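Workshop > Tips > Grippers and soft things

I've been swapping fingers on the little bench arm since February, trying to find a set that can shift a sandwich without turning it into paste. Two makes so far, the Stundano and the Stesell, and a few things I'd pass on.

Start with the force turned right down. The Stesell goes up to level 8 and I've never had a decent result with bread above 2. The Stundano is gentler out of the packet but slower to let go, so give it a moment before you lift away or you'll drag lunch across the table (ask me how I know!).

Wipe the fingertips between goes. Mayonnaise gets into everything, and once the tips are greasy you can't compare one run with the next.

Slow the last bit of the approach. I use 400 for the big swing over and then creep in. Wrist cameras hate being rushed and you get mush where the filling should be.

Put the food on something pale with a low lip, and keep your basket well clear of it so the fingers have room to open. I like a plain tray.

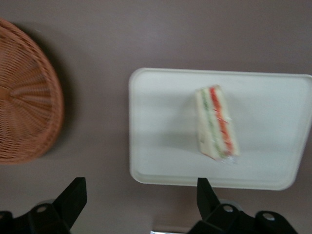 Sunita Mathur writes that she gave up on hard tips for bread altogether and stuck Pillelo pads on hers, which grip at a lower setting but need changing after 5 sessions or they go shiny and slip. I've ordered a set and will try them on the Stundano first.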